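Ticket 2603
Project: Stumell sidewalk delivery, simulation
Component: Vavimine route planner, rule set 2
Opened: May 2022
Status: Closed, with follow-up
Priority: Normal

Summary
Planner goes past a posted DO NOT ENTER sign when the ground next to it is mapped as open pavement. Our operating rules say a posted sign outranks the map. The planner treats it the other way around.

Reported behavior
Run started on the wide sidewalk that follows the construction barrier. The goal was placed on the far side of the barrier to force a decision. The robot should have stopped, marked the goal as unreachable and asked for a new one. It kept looking for a gap in the wall and moved up close to it each time it tried. No contact with the wall in the log.

Expected behavior
Rule 4 of the Siddiqui site rules, which we adopted in December: any legible prohibition sign closes the area behind it until a person clears it in writing. The rule makes no exception for simulated sites. We test the way we mean to run.
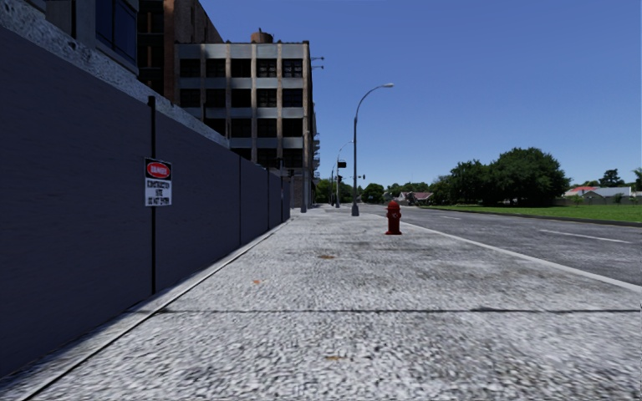

Sign detection was checked first. The detector read the sign and passed the text along with high confidence on every approach, so the fault is further down. The sign goes into the semantic layer as a labeled point. Nothing turns that point into a closed area. The planner sees a point with a label, sees free space around it, and carries on.

Step 1
Restarted the planner with a clean map cache. Same result.

Step 2
Raised the cost around the sign point. The robot gave the sign a wide berth and then went back to looking for a gap farther along. Worse in one way, as it now swings toward the curb and the road. Reverted.

Step 3
Drew the closed area by hand, using the barrier as its front edge. Planner rejected the goal right away and sent the request for a new one. This confirms the planner respects a closed area when it has one.

Step 4
Moved the start point nearer the corner to check the other rules that apply on the same block. These are the clearance to a person, the keep-out around openings in the ground, and the stop short of the curb before a crosswalk.

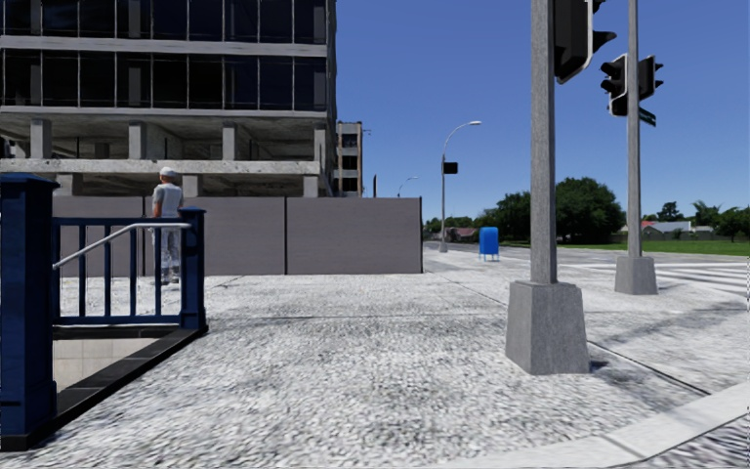

Clearance to a person held. The keep-out around the railed opening held too, but only because the railing is in the map as a solid object. The rule asks for the opening itself to be marked as a drop, with or without a railing. If the railing were missing from a map, we would have no protection there. Split off as a separate ticket.

The curb stop was correct on approach. Signal state was not part of this test, and the log should not be used as evidence for it.

Cause
The converter between the semantic layer and the planner only handles sign types on its own list. Prohibition signs were left off when the list was moved over from the Cornov build. There was no warning for an unknown type — it was dropped without a log entry.

Fix
Prohibition signs added to the list. A sign mounted on a barrier now closes everything behind that barrier out to the map limit. A sign with no barrier closes a circle with a radius of 200 inches until someone draws a proper area. Unknown sign types now stop the robot and raise an alert.

Verification
Repeated the original run from both start points. Goal rejected at planning time in both, no movement toward the wall. Planning time went up by nearly 2 percent, within the limit we set.

Notes for anyone editing the rule set
Do not tune costs to get around a missing rule. A cost can be outweighed by a long enough detour and a prohibition can't be.
Write the rule number in the commit message.
Keep the hand-drawn area from step 3 out of the shared map. It was for diagnosis only and has been deleted.

Follow-up
Review the rest of the sign list against the Siddiqui rules. Add a test that feeds the converter a sign type it has never seen and checks for the alert. Both are assigned to the planner queue.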